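This repository keeps the pictures and the notes of the Tendine Tabletop set, version of 8 March 2019. The set is small. It shows everyday light objects on a brown table with a taped grid, and most of it is about two of them: the badminton shuttlecock and the cardboard tube.

I write the notes in English so that the people at Kincaid and at Josero can read the same text. If a sentence is not clear, please open an issue and I will write it again.

## What is in the set

There are 312 pictures. They are kept in three folders:

| Folder | Contents | Pictures |
|---|---|---|
| `shuttle_tube` | shuttlecock and tube together | 155 |
| `single` | one object alone on the table | 92 |
| `mixed` | three or more objects | the rest |

Every picture has one line in `notes.csv`. The line says which objects are present, in which cell each object stands or lies, and whether it is upright. When an object is above the table and does not touch it, the cell column has the word `raised` and no cell name. Please do not guess a cell from the place where the object seems to be in the picture, as the view is in perspective and the guess is often one cell wrong.

## The table

The work surface is flat and brown, with a matt finish. It is divided with blue painter's tape into large rectangular cells. In the full view there are eleven strips. The grid is not even: some cells are wider than others, and because of the perspective they become narrower toward the top of the picture.

We first wanted to correct the grid and to lay the tape again with a ruler. In the end we left it. The notes were already written for this grid, and a second grid would need a second set of cell names.

Cell names are a letter and a number, for example `C2`. Letters go from left to right, numbers from top to bottom, as the cells are seen in the picture. An object standing on a tape line gets both names with a slash between them, as `C2/D2`.

Light comes from the windows, and we did not cover them. On bright days the white things near the top of the table get very light, and their edges are harder to follow on the sunny side. In `notes.csv` this is marked with `bright` in the last column. I was not strict with this mark in the first weeks, so a missing `bright` does not mean much.

## The objects

### Shuttlecock

White feather skirt, rounded white cork base, and a thin black band just above the cork, where the feathers meet it. We count the band as part of the shuttlecock when we draw the outline.

For the direction we always write where the cork points, never where the feathers point. So `down-left` means that the cork is down and to the left, and the feathers open up and to the right. Two persons did this in the opposite way at the beginning, and I have corrected their lines in September. If you still find one that is wrong, it is most likely in `mixed`.

The outline of the skirt follows the outer feather tips. Small gaps between feathers are not cut out.

### Cardboard tube

A plain tan paper cylinder, open at the top, similar to the core of a roll of paper towels. The inside is white. It is used upright in almost all pictures of `shuttle_tube`.

Some remarks for those who draw outlines:

- The tube and the table have similar colors. Follow the rim first, then go down both sides.
- The rim and the white inside belong to the tube. There is no separate label for the opening.
- The tube often leans a little. A small lean is still `upright`. We use `leaning` only when the tube rests on something.
- If the tube hides a piece of tape, the tape is not continued through it.

### Other objects

The folder `mixed` contains also a sponge, a wooden spoon, a plastic cup and a ball of string. They have their own short page, `other_objects.md`, and I do not repeat it here. The cup was replaced once by a cup of another color — the page explains which numbers have which cup.

## Labels

| Label | Used for |
|---|---|
| `shuttle` | whole shuttlecock, with cork, band and feathers |
| `tube` | whole tube, with rim and inside |
| `tape` | all visible tape, as one region |
| `surface` | the brown table where it is visible |
| `other` | everything that has no label of its own |

A label is given only to what is visible. We do not complete hidden parts.

## Known problems

- In 13 pictures the cell in `notes.csv` does not agree with the outline file. They are listed in `to_check.txt`. Use them only if you do not need the cell.
- The outline of the feathers is rough when the shuttlecock is in front of a white thing.
- Tape regions are thin at the top of the picture, and a one-pixel mistake there changes the area a lot.
- The set has one table and one tube. It says very little about other tables or other tubes.

## How to read one line

The columns are always in the same order: number, object, place, position, light. For a raised shuttlecock and a tube that stands in its cell there are two lines with the same number:

```
number,object,place,position,light
041,shuttle,raised,down-left,bright
041,tube,D2,upright,bright
```

The first line has no cell because the shuttlecock is over the table. In this picture it is to the upper right of the tube, a little to the right of a vertical tape line. Such details are not in the columns; if you need them you must take them from the outlines. 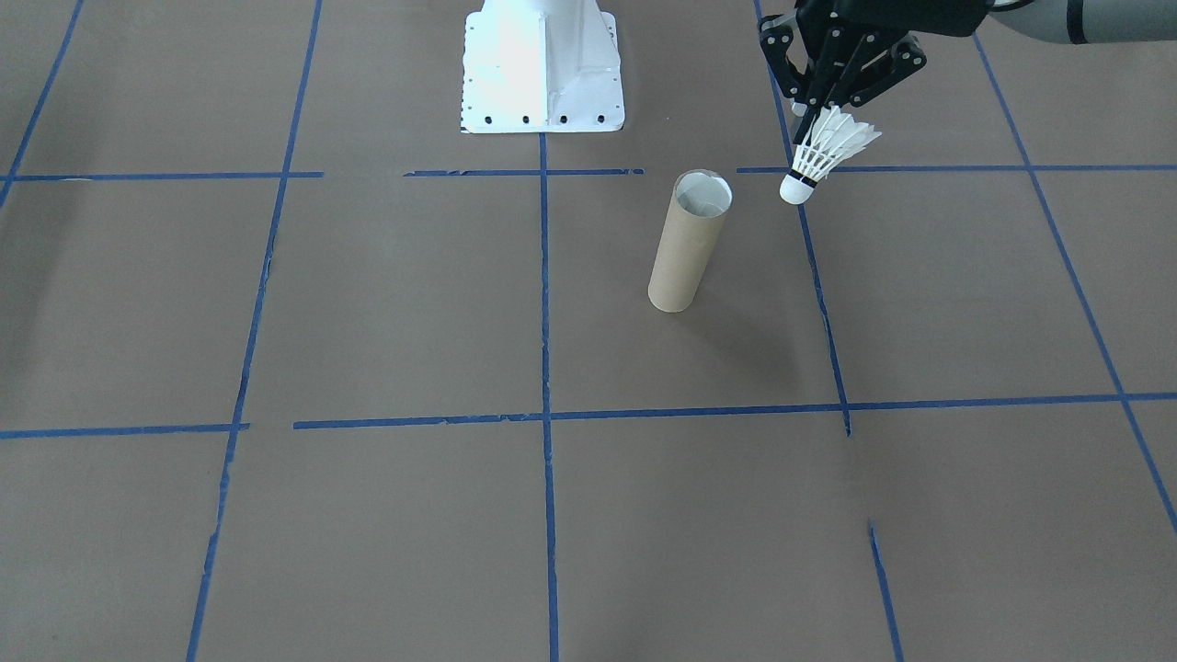

## Use and contact

You may use the pictures and the notes for teaching and for research. Please write "Tendine Tabletop" and the version in your text. For other use, ask first at the Trumari office, with one or two sentences about the purpose.

Corrections are welcome as issues. Write the picture number, the object and what you think is right — one issue for each picture, please.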